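Flondidard

Flondidard é uma célula robótica bimanual de bancada, comercializada em forma de kit pela Utthorpe e destinada a laboratórios de manipulação, cursos técnicos e equipas que recolhem demonstrações para treino de políticas de controlo. O conjunto reúne dois braços pretos com pinças paralelas, uma estrutura em perfil de alumínio e câmaras de punho. O projeto mecânico é atribuído a Colton Nguyen, que desenvolveu a primeira versão na oficina Dilgate antes de ceder os direitos de fabrico.

Entre as tarefas de referência do kit conta-se a arrumação de loiça, com pratos e uma caixa azul de plástico.

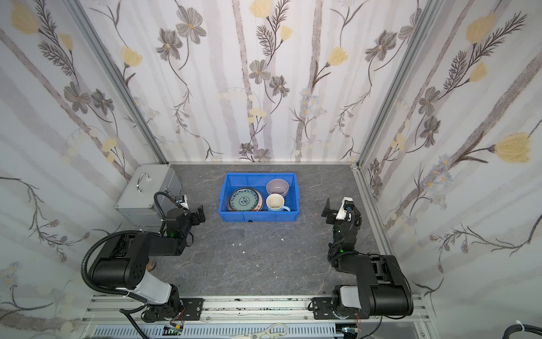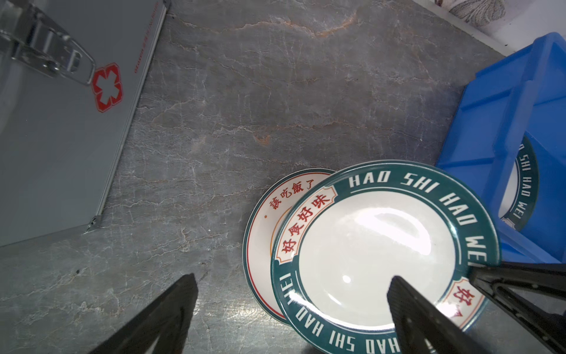 Estrutura

Os dois braços partilham uma calha horizontal de alumínio, fixada na parte anterior da bancada. A distância entre as bases é regulável por parafusos de aperto e deve ser medida de novo após cada transporte. Os painéis laterais e o painel de fundo são opcionais. O fabricante fornece-os lisos, mas admite qualquer revestimento mate, incluindo papel de parede, desde que não cubra as ranhuras dos perfis. A superfície de trabalho também é substituível; os acabamentos muito polidos produzem reflexos que dificultam a estimativa de profundidade.

Sensores e controlo

Cada punho leva uma câmara própria, orientada para as pontas da pinça. A câmara fixa, montada fora do alcance dos braços, é vendida em separado. As imagens são gravadas a 30 quadros por segundo e sincronizadas com as posições das juntas por um módulo designado Fülöp, que funciona também como servidor de teleoperação. O módulo aceita comandos por cabo ou por rede local, embora o manual desaconselhe a segunda opção em sessões longas.

O formato de gravação é aberto. Cada episódio ocupa uma pasta, com os fluxos de vídeo, um registo das juntas e um ficheiro de texto no qual o operador anota a tarefa e o resultado. Episódios interrompidos são conservados com uma marca própria, que permite excluí-los do treino sem os apagar.

Tarefas de referência

A documentação agrupa as tarefas por tipo de objeto: loiça, têxteis, caixas com fecho e ferramentas manuais. A loiça é considerada a categoria mais exigente. Um prato pousado na horizontal oferece pouca folga sob o rebordo, e dois pratos sobrepostos obrigam a pinça a separar as peças antes de as levantar. O manual recomenda que se varie a posição inicial entre episódios e fixa em 100 demonstrações o mínimo por tarefa; para conjuntos de tarefas mistas, o valor sobe para 1.000.

Fornecimento e limitações

O kit é entregue por montar. A garantia cobre 2 anos para os atuadores e exclui as almofadas das pinças, tratadas como consumível. A Utthorpe oferece ainda um serviço de calibração à distância — limitado às câmaras fornecidas com o conjunto.

As críticas mais frequentes dizem respeito à passagem dos cabos junto ao ombro, que pode restringir a rotação quando os braços trabalham cruzados, e à ausência de sensores de força nas pontas. Uma revisão da calha, com passagem de cabos mais larga, foi anunciada para junho. As unidades anteriores podem receber a peça nova sem alteração dos furos de fixação.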